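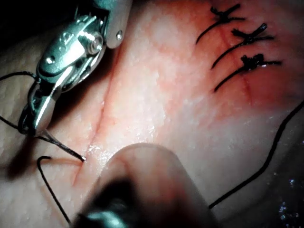
*Silver needle driver over a partly closed incision*

**Polling place walk-through, Sorkley town hall, May primary**

I did this one in the late afternoon with the lights on, which is how most voters will see the room. Comments are mine, so blame me for the rambling!

- [x] **Front ramp.** Solid, rail is tight. I leaned on it pretty hard.
- [x] **Doorway at least 36 inches clear.** I got 40 with both doors pinned back. Love it.
- [ ] **Floor mats taped down.** The big one by the coat rack still curls up. I tripped on it twice, and I knew it was there.
- [x] **Voting booths.** All 8 stand steady. One had a short leg, so I swapped it for the spare from Rorkus Street.
- [ ] **Cords off the walking path.** The Stivix scanner is plugged in clear across the room — can we please move it to the wall by the stage?
- [x] **Ballot storage.** 1000 blanks, sealed, in the locked closet.
- [ ] **Exit signs lit.** Back hall sign is out. I'd like this fixed before the machines get tested.
- [x] **Fire extinguishers.** 3 on the main floor, tags all current.
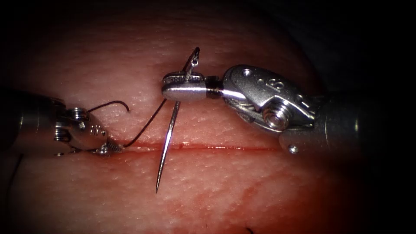

Can campaign signs go up on the ramp railing?

They can't, because people need the whole rail to hold on to. Please take down any you find there and leave them at the front desk.

I still have to check the parking lot lights after dark, so that line stays blank for now:

- [ ] **Parking lot lighting.**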